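Workshop notebook, February, a little after 2 in the afternoon

Picking up where I left off with the madder. The second batch of the Lendska wool came out of the pot before lunch and I have hung all of it on the long rail by the window, smaller skeins to the left, so please don't shuffle them if you need the rail for something else. I know they look alike! The tags are on the back side of each tie and the pencil is faint, but it's there if you turn them to the light.

To remind myself what I was after: a brick red that stays warm and doesn't wander off toward orange, good enough to go next to the blue we already have for the Adia blankets. Last month's red was lovely on its own and quite wrong beside the blue, a bit like carrot soup next to a school uniform, and I've been grumpy over it ever since. So this time I changed the water and left everything else alone, or tried to.

The mordant was alum at 13 percent of the weight of dry wool, with a pinch of cream of tartar, and I let the skeins sit in it overnight with the lid on. Then the madder itself, the ground root from the older sack, soaked in a bucket the evening before. I used tap water for the first pot and rainwater from the barrel for the second. Our tap water is very hard (anyone who has cleaned the kettle knows it), and the books all say madder likes it that way, but I wanted to see it with my own eyes on our own wool.

Well, the books have it right. The tap water pot gave a deeper, rounder red, and the rainwater pot gave something closer to coral, pretty in its way, and I'd happily wear it as a scarf, but it isn't what was asked for. I kept both pots on the low flame for 2 hours and watched the thermometer like a hawk, because the brown in the root comes out if you let it get too hot, and once the brown is in the wool there is no coaxing it back out. I did let the tap water pot creep up for a little while when the phone rang. I don't think it did much harm, but I'm writing it down so that I don't pretend later that it stayed perfect.
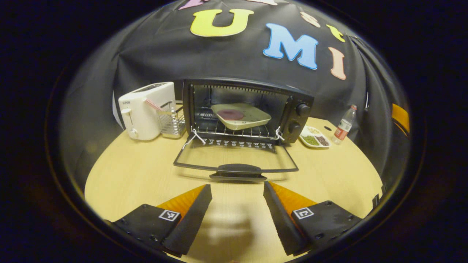
Rinsing took forever, as it always does with madder. I stopped when the water was the color of weak tea, and I expect there is still a little loose powder in the skeins that will only shake out when they're wound. If you are the one winding, put something over your lap. I ruined a perfectly good pair of gray trousers that way last winter and have been told about it several times since.

Hermine Prantl came by to look while the skeins were still dripping and thought the coral one should go in for the Valente cushions, where the stripe is narrow and could stand to be brighter. I hadn't thought of that and I rather like it. She also asked whether we could get the deep red again on a full order, and I had to say I'm not sure yet. What I dyed today was 10 skeins, and a full order would be 2000 grams in the big pot, which heats unevenly and has a hot spot near the handle. I would want to stir it the whole time, or have company and take turns, and I'd bring biscuits for whoever volunteers.

Exhaust bath: I saved the liquid from the tap water pot in the lidded bucket under the sink. It still has plenty of color in it. Tomorrow I'd like to put in the bit of Eltia silk left over from the sample cards and see whether it takes up a peach or a dusty pink. Please don't pour it out, even though it smells like a wet garden shed.

Things I didn't get to: the lightfastness strips (the cards are cut but nothing is wound on them yet), weighing what's left in the older sack, and washing the big strainer, which I have left soaking – sorry, I'll do it first thing.

One more note for myself on the color. I held a damp skein against the blue at the window and it looked right, and then under the ceiling lamp it looked too dark. Wet wool always reads darker than dry, so no deciding until it has dried all the way through. I'll look again in the morning with the lamp off, and put a snippet of each on this page with a pin.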